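Finally watched Urnance

2019-02-23

Filed under: Movies
14 comments | 2 shares

I finally watched Urnance last night, after putting it off since December. It played one week at the Pultbridge, the small theater near my office, and I missed it every single day of that week. It's out to rent now, so I ran out of excuses.

It was a slow week otherwise. Work, errands, cardboard.

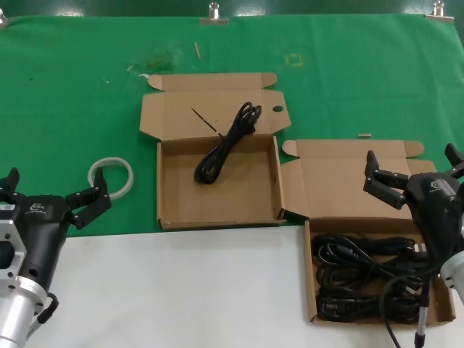
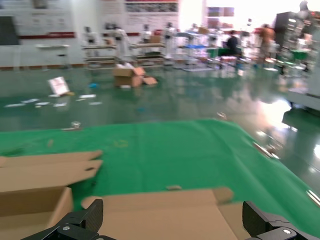 The movie itself

Urnance is 108 minutes long and almost all of it takes place on a ferry. A woman is bringing her father's papers back to Kiltthorpe, the island where he grew up, and the ferry keeps getting delayed. That is most of the plot. There's a second story about the ferry's cook, and I liked that one better. I would have watched a whole movie about the cook.

The lead is very good. She has one long scene on a pay phone where she mostly listens, and you can follow the entire call from her side of it. The scene was in the trailer too, but the trailer put music over it and made it look like a thriller. It isn't one. I saw people complaining about that in December and I think they had a point.

What didn't work for me was the last part. Once they reach the island the movie speeds up and starts explaining things. There's a letter, then somebody reads the letter out loud, then two people talk about the letter. I had already guessed what was in it.

The music is by Motaung, a group I only knew from one earlier soundtrack. It's mostly piano and some kind of low horn. I played it again this morning while doing dishes and it holds up fine without the movie.

About the long version

There's supposed to be a 186-minute cut that was shown at a festival before the release. I've read that it has much more of the cook -- and also more of the letter, so I don't know. If it ever gets a disc release I'll probably buy it. The last limited disc from the same distributor was 900 copies and sold out before I heard about it, so if you see a preorder go up, please leave a comment.

Next up is whatever the Pultbridge has on Tuesday. I haven't checked the schedule yet.

Share this post | 14 comments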